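Ticket 2041
Opened by: Khanyisile Mabuza
Site: Clisasow
Status: waiting on supplier

Orkance label printer stops after 53 labels on any job over 300. The Drendaria client shows the queue as finished. No error on the printer panel. Restarting the print service clears it until the next long job.

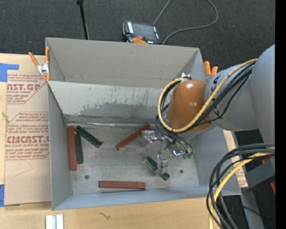 14:10. Swapped the network cable and moved to port 2. Same fault.

15:25. Rolled the driver back to the version used in July. A full job printed, then the next one stopped early.

16:40. Logs sent to Sibiya support. Until they reply, please split long jobs into batches of 50 or fewer.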